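Dish Washing and Water Use in Shared Student Kitchens
Mercy Kioko and Felista Nyaga
Final report, September 28, 2026

1. Background

Our hall has 3 shared kitchens and one water meter for all of them. We wanted to know how much water goes to washing dishes by hand and whether a basin uses less than a running tap.

2. Method

We put a bucket under the drain in the Dumlao kitchen and measured what came out after each wash. Residents wrote down which way they had washed. We collected 392 entries in March. Entries with no method marked were left out of the averages. 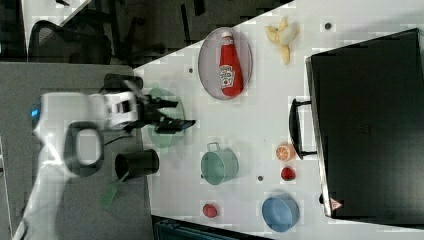

The tap was set to the same position at the start of each day, but people changed it. We did not correct for this.

3. Results

Washing under a running tap used more water than the basin in every week of the study. The gap was largest after dinner, when pans were left to soak. Plates and cups alone made little difference.

4. Problems

The bucket overflowed 5 times and those readings are too low. Few residents filled in the sheet late at night. A second kitchen, Grukis, dropped out after the first week, so we can't compare buildings.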